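Notebook – open day, bay 4
01/05/2022

Writing this up while the room is still set out, so whoever runs the next one doesn't start from scratch. Bay 4 was the hands-on bay. The Zestent arm was over in the main hall with its own crew and I only saw it on the way to get coffee, so nothing on that here.

Format was the one we settled on in February: a short talk, a demo by one of us, then visitors have a go with the hand-held grippers. Groups of seven. First group in early, last group kept back because the Zunent talk next door ran over and they all came through at once.

Set-up as run

Small light wood table, carpeted floor, curtains drawn at the back. One box on the table, the white fabric one with the little grey pattern. One target object, the orange disc. I had wanted three or four objects out but the first group spent the whole time asking what each one was for, so I went down to one and left it there. Much better. People look at the hands and ask about the hands.

Two grippers, one per hand, cabled. Task: reach into the box with the right gripper, take the disc, bring it up. Left gripper stays low over the table until it's wanted. The demo takes hardly any time at all and that is fine, it gets asked for again.

What I tell people before they start, more or less in this order:

1. Both grippers in hand before you move anything. Cables hang down off the table, don't pull them back over the top.

2. Left hand low and out in front of the box, jaws facing across. Right hand goes over the side wall and down into the box, jaws toward the disc.

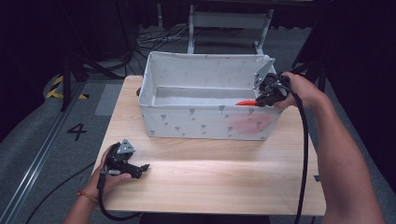
3. Close on the rim, not the flat. Visitors go for the flat face nearly every time and it skids away along the bottom of the box. If they get one finger either side of the rim it holds with very little squeeze.

4. Lift straight, then turn. Kids turn first.

5. Put it back in the box for the next person. Don't hand it over gripper to gripper unless there is lots of time. We tried it with one group and lost most of their slot to it.

Notes on the grip

The rim on the disc is raised all the way around, which gives the finger pads an edge to sit behind. With the pads side by side on it the disc will stand close to upright and you can show both faces to a group. I did this at the start of each session and it saved a lot of explaining. Several people asked why the fingertips look fuzzy. I said grip, and left it at that. Somebody should write a proper answer on the card.

The brass bushings in the linkage arms got more questions than anything else on the table. One visitor who builds clocks wanted to know what clearance we run and I had to say I'd find out. Haven't found out yet. 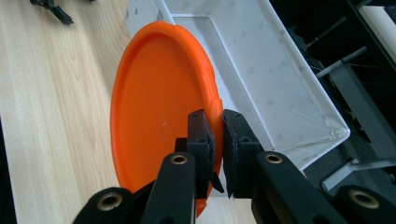 Orange disc held by the rim, finger pads front and back. Brass bushings in the linkage below.

Numbers

Front desk gave the door count as 302, against 600 programs printed. There are boxes of leftover programs under the desk if anyone wants scrap paper. I did not keep a count for the bay itself and don't plan to.

Things people asked, for the card

– Does the gripper do anything by itself? (No, your hand does the work. Several were let down by this.)
– Is it heavy? Let them hold it before they ask.
– Could you use it for picking fruit? Came up in two groups. The Noner people have a handout on harvesting, I sent them there.
– What is the triangular plate on top for? Mounting. Say that it's a mounting plate and keep going, or you lose five minutes.

More on the box

The soft box is forgiving when someone comes in too hard with the gripper, and it makes no noise, but the walls sag and the opening changes shape during the day. I straightened it between groups. With the disc up in the near right corner a standing adult can reach it comfortably. Shorter visitors mostly see the front wall and a bit of orange over it, so for the school group I moved the disc toward the middle. Worth doing for everyone, I think. A stiffer box would also fix it, though then they will bang into it.

Starting position for the demo, if you want to match mine: left gripper hovering just over the wood at the front, right gripper up at the right-hand wall of the box. Pause there and talk. Go in once they've stopped shuffling.

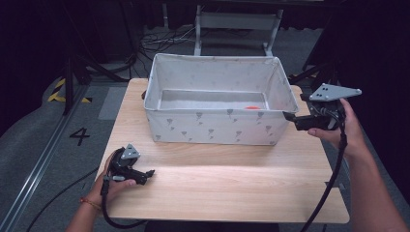 To do before the next one

– Put a strip of tape on the tabletop where the box goes. It crept back over the day.
– Ask for the clearance figure on the bushings and add it to the card.
– Second disc as a spare, same colour if we can get it.
– Move our slot away from the Zunent talk.
– Return the extension lead borrowed from the Mạc stand. It has their label on it and is in the grey tub by the door.
– Find a stool for the shorter visitors, and check whether we're allowed one on the carpet side.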